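保养的事应该写在标签上

上个月我在Brakcombe的Clokley超市买了一把菜刀,包装背面印了四种语言的警告:小心割伤,远离儿童,不要当开罐器用,不要扔进火里。关于这把刀怎么磨、多久磨一次、刃口是多少度,一个字也没有。我写邮件去问,客服隔了一星期回信,附了一个链接,点开是同一款刀的购买页面。

这件小事促使我写下这篇文章。我的看法很简单:凡是需要保养才能用得久的日用品,卖的时候就应该把保养方法写清楚,写在标签上或者随附的纸上,而且应当是法律要求的内容,跟成分、产地、警告语放在同等位置。现在的情况是,厂家会花整版篇幅告诉你哪些事做了他不负责,却不肯用三行字告诉你怎样让东西多用几年。

先说说警告语。我把家里抽屉中攒下的说明书翻了一遍,最厚的一本是Flallik电热水壶的,共41页,同样的内容用好几种语言各印一遍。中文部分有6页,前四页是安全须知,后面是各部分名称和保修条款,除水垢只占一句话:“请定期清洁。”定期是多久,用什么清洁,柠檬酸放多少,水垢厚了会有什么后果,全没提。我住的地方水硬,壶底用不了多久就是一层白。前一只壶就是这样用坏的,加热盘结了厚厚的垢,烧水越来越慢,声音越来越大,最后干脆不跳闸了。我当时以为是质量问题,扔了,买了新的。后来在一个修电器的论坛上读到,每个月煮一次柠檬酸水就能避免大部分这类故障。一包柠檬酸的价钱比一瓶汽水还便宜。

安全须知当然应该有,我不反对。可是看多了就会发现,这些文字的写作对象是律师。“请勿将产品浸入水中”“请勿在无人看管时使用”,每一句都在划定责任。保养说明的写作对象则是用东西的人,对厂家来说,写了没有好处,不写也没有坏处。没有外力推一把,它就一直是现在这个样子。

有人会说,这些都是常识,网上一搜就有。我对这个说法有两点不同意。

第一,它不再是常识了。我母亲那一辈人知道铁锅买回来要先烧一遍、擦油、再烧,知道竹蒸笼用完要晾透了再收,知道羊毛衫洗完要平铺。这些知识当年是在厨房和院子里传下来的,看大人怎么做,自己就会了。到了我这一代,很多人十八岁离家,住宿舍,吃食堂,再住进合租房,中间断了一截。等到自己正经置办一口锅的时候,身边没有可以看着学的人。我三十岁之前用坏过两口铁锅,都是泡在水槽里过夜泡坏的,锈得厉害,刷都刷不动。现在我知道那两口锅其实都救得回来,可是当时不知道,也想不到去查,我以为锅生了锈就是该换了。

这一点很要紧。一个人得先知道有保养这回事,才会去搜怎么保养。不知道皮鞋要上油的人,看见鞋面开裂,想到的是鞋不好;不知道洗衣机门封圈要擦的人,闻到霉味,想到的是换一种香味更浓的洗衣液。标签的作用就在这里,它在你还没想到问题的时候,先把问题摆到你眼前。

第二,网上的答案互相打架。就拿铸铁锅来说,有说绝对不能碰洗洁精的,有说洗洁精完全没关系的,有说要用亚麻籽油的,有说亚麻籽油养出来的膜会一片片掉的。每一种说法下面都有几百条留言赞同。一个刚买了锅的人看完,比看之前更糊涂。厂家知道自己的锅出厂时是什么涂层、用什么油处理过、能耐多高的温度,由厂家来说一句准话,比一百个网友争论有用得多。

木头的东西更是这样。厨房里的木器,砧板、木勺、擀面杖、沙拉碗,大概是保养说明最缺的一类。塑料砧板上一般还会压一行小字,写着能不能进洗碗机。木砧板常常只在侧面贴一张价格签,撕掉就什么都没有了。
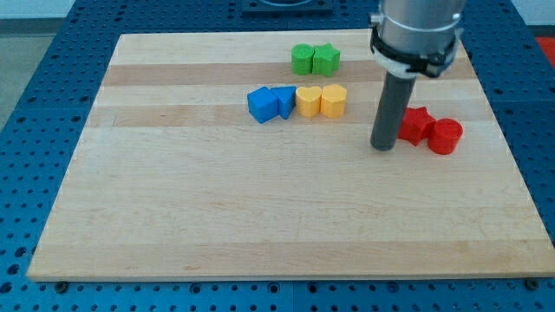 枫木长条拼成的砧板,浅色与蜜色的木条相间。

拼接的砧板看上去结实,也确实结实,前提是不要整夜泡在水里,也不要靠着暖气立着晾。一面湿一面干,板子就容易翘,翘得久了拼缝会开。隔一段时间抹一层食品级矿物油,放一夜,第二天把浮油擦掉,就够了。橄榄油不合适,日子一长会有哈喇味。切完生肉要及时用热水和洗洁精洗,洗完两面都擦一擦,侧立在通风的地方。刀痕深了可以用砂纸打磨,再重新上油。这些话加在一起不过一百来字,印在一张名片大小的卡片上绰绰有余。

我在Brakcombe的一家五金店问过店主,为什么卖木砧板不顺手附一张这样的卡片。他说供货的没给,他自己印又怕印错了担责任。我觉得他说的是实话。卡片不值钱,值钱的是有人为卡片上的内容负责。零售商不愿意承担,厂家没有义务承担,最后就由买东西的人一次次用坏了去学。

再说成本。反对意见里最常听到的是,多印一张纸要花钱,钱最后还是摊到消费者头上。我不认为这个理由站得住。现在的包装里本来就塞着纸:保修卡、注册有礼、扫码关注、同系列其他产品的小册子。我买过一条羊毛围巾,吊牌有五张,一张讲品牌故事,一张讲牧场,一张讲设计师如何从海边得到灵感,还有一张是备用线,真正有用的洗涤标反倒缝在里侧,只有几个符号。腾出其中一张的背面,什么都够写了。

说到洗涤标,它恰好是一个做成了的例子。衣服上那几个小图形,水盆、三角、熨斗、圆圈,大多数人不见得全认得,可是水盆上打叉的意思总能猜到。多亏有了这几个图形,很多毛衣免于被洗成童装尺寸。衣服可以有,锅为什么不能有?砧板为什么不能有?皮包、雨伞、自行车、木地板为什么不能有?我看不出衣服有什么特殊之处,无非是这件事在衣服上做得早,大家习惯了。

食品也一样。牛奶盒上写着开封后几天内喝完,酱油瓶上写着开封后请冷藏。没有人觉得这是对消费者智力的侮辱,也没有人说这些网上都查得到。我们接受食品标签告诉我们怎么存放,是因为大家都承认,东西卖出去以后怎么对待它,是东西本身的一部分信息。一口锅的寿命比一盒牛奶长得多,怎么对待它的影响也大得多,标签上反倒什么都没有。

我也听过另一种反对意见,来自一位在制造业干过的朋友。他的意思是,写了也没人看。说明书都是拆箱当天扔的,再加一页保养说明,只不过是多扔一页。

这话有一半对。写得不好的确实没人看。四种语言混排、字小得像蚂蚁、一半篇幅在讲不要把产品放进微波炉的说明书,我也不看。可是这恰好说明应该把保养内容从说明书里拿出来,放到东西身上去。我有一台用了很多年的Juntunen缝纫机,是从旧货市场买来的,说明书早就没有了。但是打开侧盖,里面贴着一张金属小牌,刻着加油点的位置,写着每用多少小时加一滴油。前后换了不知几任主人,这张小牌一直都在,每一任主人打开侧盖都会看见。我接手的时候,机器运转得很好。我相信这里面有小牌的功劳。

所以我的主张里有一条是关于位置的。能刻在东西上的就刻在东西上,能缝的就缝,能压印的就压印,实在不行再用纸。水壶的壶底有一块地方,现在印着功率、电压和一排认证标志,旁边加一行“每月用柠檬酸煮沸除垢”,完全放得下。吸尘器的尘盒盖子内侧可以印滤网多久洗一次。洗衣机的门上本来就有一张选程序的贴纸,再加一行擦封圈的提醒,费不了什么事。雨伞可以缝一个小标,写上撑开晾干再收。

二手东西也会因此受益。现在买旧货,最大的麻烦就是不知道它该怎么伺候。上一任主人知道的,多半没有跟着东西一起过来。Brakcombe有一家旧货店,我常去,货架上的咖啡机总是卖得最便宜,原因店员跟我讲过:十台里有好几台是因为从来没有除过垢才被送来的,送来的人以为坏了。店里有时间就自己处理一下,没有时间就标个“未测试”低价卖掉。这些机器里有一些只需要两次除垢就能恢复正常。如果机身上印着除垢的方法,它们也许根本不会离开原来的厨房。

接下来说说厂家的账。有些人把这件事讲得很阴暗,说厂家就是故意不写,好让你早点坏、早点买。我没有证据,也不太愿意这么讲。我倾向于认为大多数情况下是懒,是没人过问。产品部门负责把东西做出来,法务部门负责警告语,市场部门负责品牌故事,保养说明不归任何一个部门管。它要是归谁管,谁就得去测试:这块木头到底多久上一次油合适,这层涂层到底能不能用钢丝球。测试要花钱,写下来要负责,那就不写。这跟阴谋没什么关系,可是结果是一样的。

恰好因为是没人过问,立规矩才会有用。规矩一立,这件事就有部门管了。警告语当年也不是厂家自己想起来要写的,有了要求,有了赔偿的先例,才有了今天的四种语言。

具体怎么规定,我不是立法的人,只能讲一个外行的设想。第一,范围不必太大,从厨房用具、小家电、鞋包和家具做起,这几类最常因为缺少保养而提前报废。第二,内容只要求回答几个问题:怎么清洁,多久一次;需不需要上油、除垢、打磨或者更换零件;什么做法会缩短它的寿命;出现哪些变化是正常的。第三,必须用具体的词。“定期”不算,“适当”不算,“视情况而定”也不算。写不出具体的周期,就写出判断的方法,比如水珠落在木头上不再成珠,就该上油了。第四,不许拿二维码代替。二维码可以有,可以放视频,放多详细都行,但是基本的几句话要印出来。二维码背后的网页常常两三年就打不开了,而一口锅可以用三十年。

最后这一点我想多说几句,因为现在二维码用得太方便了。我那只水壶的盒子上就有一个,扫进去要先注册,注册要手机号,填完了给我发来一张优惠券。保养内容我没有找到。为了写这篇文章我又扫了一次,页面已经换成了新款水壶的介绍。

“哪些变化是正常的”这一条,我认为跟前面几条同样重要,只是很少有人提。许多东西是被误判为坏了才扔的。铜锅会变暗,皮面会起皱,新的铁锅头几次用会粘,实木桌子冬天会出现细缝、到了潮湿的季节又合上。这些都是材料本来的样子。不知道的人看见桌面上有一道缝,就会去退货,或者往缝里灌胶,灌了胶反倒真的把它撑坏了。我自己就往一张桌子里灌过胶。要是桌板底下有一行字,告诉我冬天有缝属于正常,我就会把胶水放回抽屉里去。

有读者可能会觉得,这一切说来说去都是小钱。一只水壶,一块砧板,坏了就坏了,谁有功夫每个月去煮柠檬酸。我承认时间是要算进去的。一个下班到家已经八点的人,我没有资格劝他给砧板上油。可是他有权知道。知道了不做,是他自己的选择,他可以在买的时候就选一样不需要伺候的东西,比如不锈钢锅,比如塑料砧板。现在的情况是他买的时候不知道这样东西需要伺候,等到坏了也不知道是因为没有伺候。保养说明印在外包装上,就成了买之前可以比较的东西。两口锅摆在一起,一口每次用完要擦油,一口不用,价钱差不多,怎么选就看个人了。我相信会有相当一部分人放下那口好看的,拿起那口省事的。这对他们是好事,对那口好看的锅也是好事,它会被愿意擦油的人买走。

而且小钱加起来并不小。假定一个镇子上有1,000户人家,每户每年因为不知道除垢多换一只水壶,那就是多出来一千只水壶要造、要运、要扔。这个假定当然夸张了,没有哪个地方家家户户每年换壶。打个对折再对折,还是有一大堆。Brakcombe的垃圾回收站在镇子北边,小家电单独有一个集装箱,我去过几次,里面最多的就是水壶、烤面包机和咖啡机,有的连外壳都还很新。我当然看不出哪一只是真坏了,哪一只不过是结了垢,站里的人也不会一只只去试。

有些厂家其实已经在做了,应该承认。我有一双靴子,鞋盒盖子的内侧印着整套保养步骤,连鞋油的种类都写了,还写明鞋底可以换,换底找什么样的鞋匠。这双靴子我穿了很久,底换过两次。买的时候它比旁边那双贵100块,我当时犹豫过,现在觉得多付的钱里有一部分买的就是盒盖上的那几行字。可惜鞋盒后来搬家时扔掉了,好在那时候内容我已经记住。要是能印在鞋舌里面就更好了。

做得到的厂家做了,没有人因此破产。剩下的厂家也做得到,只是没有人要求他们做。消费者能做的事不多,我现在的办法是买东西之前先写信去问:这个怎么保养,多久一次。收到像样回信的,我就买;回信里只有购买链接的,我就不买。到目前为止,像样的回信少得可怜,不过有一家做雨伞的小作坊给我写了整整一页,还画了图,说明伞骨的铆钉松了怎么夹紧。

那把菜刀我还在用,磨刀的角度是自己试出来的,头一回磨坏了一点刃口,靠近刀尖的地方到现在还有个小豁。我拿油性笔在包装的硬纸板上写了角度和日期,跟磨刀石放在一个抽屉里。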